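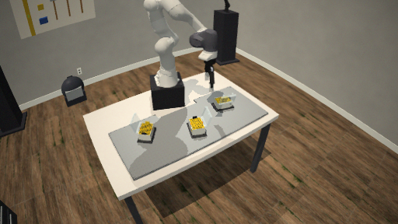 Troteck is recruiting bench operators for the pre-release evaluation of Oltemine, a tabletop arm package for laboratories that handle tips and plates in small batches. The package consists of the arm, a parallel gripper, control software and a simulator in which every task is built before it is run on hardware. The reference task uses open pipette tip boxes with yellow racks, three of them set out on a mat within reach of the arm, and participants will work from this layout in the first session. Later sessions use layouts the participant builds.

What participants do

Each participant completes 3 sessions at the Dradell site. Sessions are held on Thursday, starting at 9:30 a.m. You will write a pick sequence, run it in the simulator, correct it and record each fault on the form supplied. The task library holds 188 sequences; you will be assigned a subset.

Approach angle and finger clearance are checked in the close view, with the two gripper fingers in the foreground and the tip box standing open on the perforated plate. Hinged lids are left raised for all reference runs.
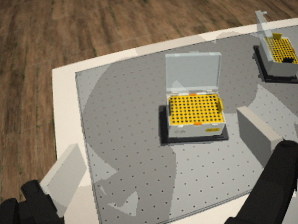
Requirements

One year of routine pipetting work, any field
Basic scripting in any language
No prior experience with robot arms

Current employees of Troteck or its distributor Schouten are not eligible.

Payment

$1,155 on completion of all sessions. Participants who also submit the written report receive $1,378 in total.

To apply

Send a one-page résumé to Elspeth Urquhart, Evaluation Programs, Troteck. Applications close at the end of July.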